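Small plastic trays and caps - how do you sort yours?
Hobby Storage board, thread started Friday, August 18, 2023

tansy_drawer wrote:
Finally going through the parts bin this weekend and I'm having way too much fun with it!

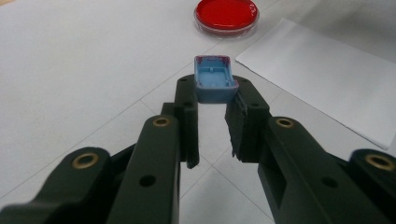 What's the best way to get old marker or paint smudges off light-colored plastic?
Start with warm water and dish soap on a soft toothbrush, then try a little rubbing alcohol on a cotton swab, testing a hidden spot first.

Anyway, I love the little blue ones. Raised rims, a hollow inside, a thin rib across - so handy for beads or tiny screws. Do you sort by color or by size?

pegboard_pat wrote:
Size, every time! I did color for years and it looked gorgeous, but I could never find a lid that fit. Now I have a Sivetti cabinet with 20 drawers, smallest stuff on top, and I grin whenever I open it.

mintbox wrote:
Gotta disagree with Pat. My eye goes to color first. If I need a blue piece I want the blue drawer, and I'll dig for the size once I'm there.

pegboard_pat wrote:
Digging is what I'm trying to get away from, mint :) How many pieces do you have?

mintbox wrote:
1358 as of last winter's count (I know, I know). Fair point, though, the blue drawer is pretty deep.

rooklane wrote:
Careful with the alcohol on anything clear. I clouded a whole Goltora divider set that way. Solid colors have been fine for me, and red stains are the stubborn ones. Some never came out and I use those pieces anyway.

tansy_drawer wrote:
Good to know, thank you! The reddish streaks on mine are only along the rim, so soap first. And I think I'm going with size, then color inside each drawer. Sorry mint!

mintbox wrote:
Traitor. Post the drawers in September when they're done, I want to see them!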